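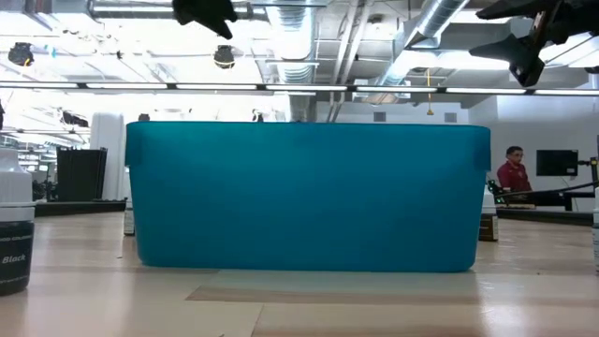
Lorna Pruett

So I finally made it to the Drutilix open day in Besurville! I've driven past that building probably every week since we moved out to the Marsden side of town, and all I ever knew about it was that it had a very long wall and a lot of delivery vans. My sister-in-law had a spare spot on the afternoon tour in June, she couldn't find anyone else to use it, and I said yes before she'd finished asking. I love this kind of thing. Show me where the stuff gets put in the boxes and I'm happy.

Parking was 2 dollars in the lot across the street, coins only (I had to go back and dig under the passenger seat). You check in at a folding table, you get a sticker with your group color on it, and then you stand in a hallway for a while reading posters about lifting with your knees. Our group was green. The yellow group went in first and came out with cookies, so morale in the hallway was pretty high by the time they called us.

What they do is order packing for small brands, mostly bathroom and haircare things. If you buy a shampoo from some little company online, that company may well not have a warehouse at all, and a place like this one holds the bottles and packs your order. They told us they carry 964 different products right now. I would have guessed a hundred, tops. A lot of them are the same product in different sizes or scents, and our guide said the ones that look nearly alike are what keeps everybody awake over there.

The tour runs 45 minutes and the first stop is receiving, which was loud and cold and had a smell like a new shower curtain. Pallets come in, somebody cuts the wrap, cartons get checked against a sheet. We weren't allowed past the painted line. One of the kids in our group kept putting a single toe over it and looking up at his dad.

Then you go through some plastic strip curtains and into the long aisles of shelving. I could have stayed there all day! Everything has a little card with a code, and the codes make no sense until you're told that the first letter is the aisle and the last number is the height. After that I was reading them out loud like a crazy person. Heavy things low, light things high, and all the returns in a cage at the end with a padlock on it. I asked what the strangest return was and got a very polite smile.

My favorite part was the practice room, though. It's where they try out packing layouts before using them on the real floor, and it feels more like a school workshop than a warehouse. The ceiling is all open, with big silver spiral ducts going off in different directions and a long row of fluorescent lights, and there are workbenches toward the back. A man in a red shirt was standing behind one of them when our group was at the table up front.

And on that front table, the bin. A big teal-blue plastic one, set down lengthwise on a light wood-grain top, with white bottles standing around it. I know, I know, it's a bin. But I have been looking for a bin like that for two years. Rounded rim, little lips at the top corners that you can get your fingers under, and the kind of plastic that lets a bit of light through, so it glows slightly when there's a lamp over it. Everything I've bought for our hall closet has been either see-through and brittle or so solid that I forget what's inside. I asked where they get theirs and was told they come from a supplier in Tronditz that sells by the pallet, 80 to a pallet. I did do the math on whether I have enough friends.

The bottles got people talking too. One had the word "Black" on its label in white slanted letters, and the others had dark labels on white as well, and the woman next to me said she'd have mixed them up in her own shower. Somebody asked if that happens at work. Oh yes, apparently. The answer is to keep the lookalikes away from each other on the shelves, so two similar bottles never sit side by side, even when it means a longer walk for the person picking.

We got to try some packing ourselves at a side table, with empty sample bottles. The rules, as far as I can remember them: biggest things in first, caps pointing up, nothing glass against the wall of the box, and fill the gaps with paper last. You're supposed to pick the box up and give it a gentle shake, and if you can hear anything moving you add more paper. Mine rattled. I added paper. Mine rattled again. The toe kid packed his perfectly on the first go and was unbearable about it, good for him.

A couple of smaller things if you're thinking of going next time. Wear flat shoes, they'll turn you away in sandals and did turn away one lady from the yellow group (they had loaners, but only in giant sizes). The restroom is before the tour and not after — ask at check-in. It's warm in the practice room and chilly in receiving, so bring a layer you can tie around your waist. And the gift table at the end is very small, mostly sample sachets and some tote bags. The cookies were oatmeal raisin. I took two.

I was home by five with a tote bag and a head full of shelf codes, and that evening I redid the cupboard under the bathroom sink. Heavy low, light high. The two conditioners that I'm always confusing now live on opposite ends. My husband asked where his shaving cream was and I told him aisle B, and he went and looked in the garage.

They say there'll be another open day in the fall, with a look at the loading docks this time. I already put my name down, and I put my sister-in-law's down too, since I owe her one.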